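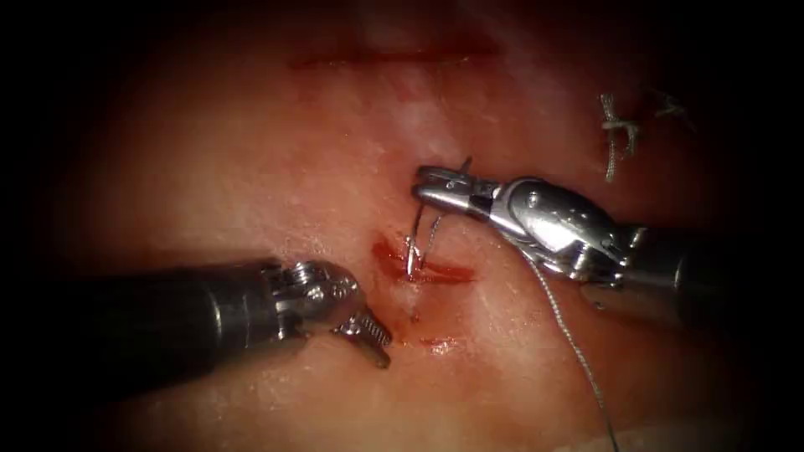 1/ Seit 3 Wochen Warteliste Gallereck, heute endlich der Anruf. Termin zum Vorgespräch im Mai, früh um 8. Ich schreib mal mit, weil ich selber ewig nach sowas gesucht hab.

2/ Leistenbruch, links. Nix Dramatisches. Trotzdem: 234 Tage von der ersten Überweisung bis jetzt. Hausarzt, Ultraschall, nochmal Hausarzt, Überweisung abgelaufen, neues Quartal, alles von vorn.

3/ Was ich gern vorher gewusst hätte: die Überweisung gilt nicht ewig — und am Telefon fragt keiner danach. Stehst dann am Tresen und darfst wieder gehn.

4/ Zweitmeinung in Pristemov geholt. Wartezimmer voll, Gespräch kurz, aber gut. Der Arzt hat auf Papier gezeichnet, hab ich zum ersten Mal kapiert wo das Ding überhaupt sitzt.

5/ Kosten bisher: Zuzahlungen, Parken, Bahn, zusammen 552 Euro. Davon das meiste Bahn. Fahrtkosten eingereicht, abgelehnt, Widerspruch läuft.

6/ Arbeit: Chefin gleich Bescheid gesagt, war ok. Schwer heben erstmal gestrichen, im Lager natürlich blöd. Kollegen tragen meine Kisten, ich mach dafür die Listen.

7/ An alle die fragen: nein, ich weiß noch nicht wie lang ich ausfalle. Frag ich beim Vorgespäch. Zettel liegt schon am Kühlschrank — Narkose, Duschen, Autofahren, wann wieder aufs Rad.

8/ Wer in Gallereck schon mal war: muss man eigene Handtücher mitbringen? Auf der Seite steht dazu nix.

Impressum · Kontakt · Datenschutz · © Skamimora · Nach oben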